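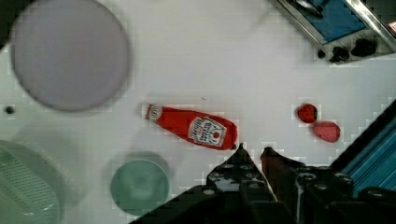 *Ketchup bottle and other play-kitchen pieces.*

# Gedemell

Gedemell is a set of 136 home recipes in plain text, with every quantity converted to Australian metric measures. The recipes came from handwritten cards, school fundraiser booklets and a few typed sheets from the Holtholm hall kitchen. Spelling and ingredient names have been tidied. Methods have been left as written wherever they could be followed.

## Layout

- `recipes/` one file per recipe, UTF-8
- `tables/cups.csv` cup-to-gram weights by ingredient
- `tables/names.csv` ingredient synonyms (capsicum / bell pepper, rockmelon / cantaloupe)
- `notes/` queries on individual cards, mostly illegible words

## Measures

| Unit | Value used |
|---|---|
| cup | 250 mL |
| tablespoon | 20 mL |
| teaspoon | 5 mL |

Older cards that say "cup" often mean a teacup. If the card came from the Luo booklet, the original figure is kept in the `source_qty` field and nothing is converted. Oven temperatures are in Celsius, conventional. For fan-forced, drop them by 20 degrees yourself.

Butter is always by weight. "A knob" has been left as "a knob". 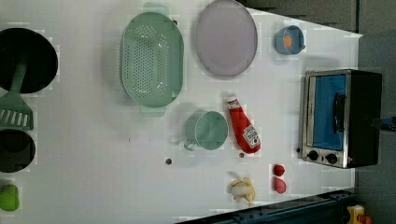
*Green colander, frying pan and slotted spatula.*

## Fields

Each file starts with `title`, `source`, `serves`, `source_qty` and `checked`. The last one is `yes` only if the recipe has been cooked from the converted text. At present 80 are marked `yes`. Most of the rest are jams and pickles, which have to wait for the fruit.

## Known problems

- Self-raising flour is treated as one product. Two of the scone recipes come out flat at the stated weight.
- `serves` is a guess for anything baked in a slab.
- Tin sizes in inches were rounded to the nearest centimetre, so some slices finish early.
- Gelatine recipes assume powder. Leaf gelatine won't match.

## Contributing

Send changes as a patch, one recipe per patch, and say which card you worked from. Nandini Kamath merges on Sunday evenings. Please don't adjust sugar to taste.

## Discussion 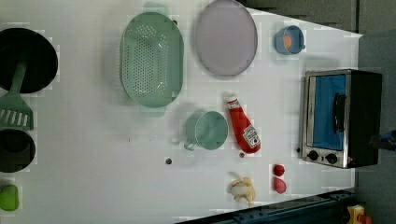
Gilang Sitompul: Could the tablespoon go in the file header as well? I use my mum's Canadian set, which is 15 mL, and I put too little golden syrup in the Anzac biscuits before I found the table. A `tbsp_ml` line in each file would have saved the batch.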